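Search this site Go Enter keywords

Asphalt road surface

An asphalt road surface is a layer of crushed stone, sand and filler held together by bitumen, a black, sticky material left over from refining crude oil. It is laid hot, rolled flat and opened to traffic once it has cooled. The mix is used for streets, highways, parking lots and footpaths. In American usage the word "asphalt" can mean either the binder alone or the finished mix.

Structure

A paved road is built in layers. The soil at the bottom is called the subgrade. Above it lies a base of crushed stone, which spreads the weight of vehicles and lets water drain away. The asphalt itself is often placed in two courses. The lower one, the binder course, uses larger stone and carries most of the load. The upper one, the wearing course, uses finer stone and gives a smoother ride.

Roads are usually built with a slight slope from the center to the edges, known as crown or camber. Water that stands on the surface can work into small cracks and weaken the base.

Color and aging

New asphalt is nearly black. Sunlight and air slowly harden the binder, and traffic rubs it off the tops of the stones, so an older road takes on the color of its aggregate - most often some shade of gray.
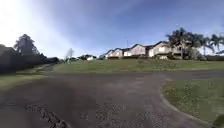
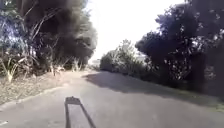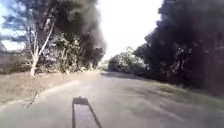
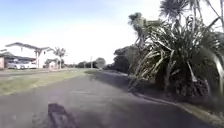 Gray asphalt surfaces with lighter patches.

Article by Wanda Zamora
Reviewed by Mortimer Kapoor

As the binder hardens it also becomes brittle. It can no longer stretch when the road bends under a truck or shrinks in cold weather, and fine cracks form.

Common defects

Raveling is the loss of stone from the surface. It begins with the finest particles and leaves a rough texture. Alligator cracking is a net of connected cracks, named for its likeness to the animal's skin, and is usually a sign that the base has failed. Rutting is a lengthwise dip in the wheel paths. Potholes form when water enters a crack and traffic breaks the loosened material away. In cold regions they are most common in late winter, when the ground freezes and thaws repeatedly.

Maintenance

Cracks may be filled with hot rubberized sealant. A chip seal, made by spraying liquid binder and spreading small stone over it, protects a sound road but does not repair a weak one. Where the damage is limited to the top course, the old surface can be ground off by a milling machine and replaced with 2 inches of new mix. Millings are commonly reused - either blended into fresh asphalt or spread on rural lanes as a gravel substitute.

Related articles
Aggregate (construction)
Bitumen
Chip seal
Concrete pavement
Frost heave
Road verge

Contact us | Copyright Hokow Reference | Back to top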